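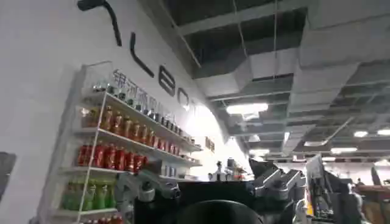 Corner Shop Diary: the drinks wall

I have been meaning to put up a page about drinks shelves for ages, and now that the last of the unpacking is done I finally have an evening for it. Anyone who has followed this diary since December knows I can talk about shelving for longer than is polite. My sister-in-law timed me once. I'm keeping the words short today (well, shortish!) and letting the shelf have its page.

The colors
I love a drinks rack sorted by color, and this one has it from top to bottom. Small bottles with dark caps go along the top, then a tier of amber and orange-brown, then red, then green, and red again at the very bottom. I did the same thing with my own two racks at Bestum, where we used to stock strictly by supplier, and it looked like a jumble sale. Visitación Aguirre came in on the first morning after the change and asked if we'd painted!

The rack
White wire, thin posts, open tiers. I'm a convert. Our old shelves at Bestum were solid and deep, and bottles went to the back to be forgotten, and every drip left a ring. Wire is so much easier to wipe down, and it lets the light through, so the lower tiers don't look gloomy. You do need to watch small bottles on it, as they can wobble if the base lands between two wires. Trí Bùi lays a strip of clear plastic under his and swears by it.

The row on top
Little bottles look best packed close, right up along the edge. Leave gaps and they look like leftovers. I front mine up before opening and again after lunch, and it takes me the length of one song, or two if somebody comes in wanting to chat (somebody always does).

The wall
Big black letters on white, with a line of blue-gray Chinese characters running underneath. I'm so jealous of that lettering. I asked Gavin Crichton what he'd charge to do something like it behind our counter and he said 300, plus lunch, so I'm thinking about it very seriously. Plain white behind colored bottles is lovely, but a bit of writing makes it feel like a place.

The ceiling
Gray paint, ducts in pale insulation zigzagging across, everything out in the open. Lợi Ung thinks exposed ceilings are cold and wants tiles on everything. I think they make a room feel taller, and the bottles look all the brighter for having so much gray overhead. We have agreed to disagree, mostly.

Next page will be snacks, once I've sorted out my own basket situation.

Posted February 28, 2021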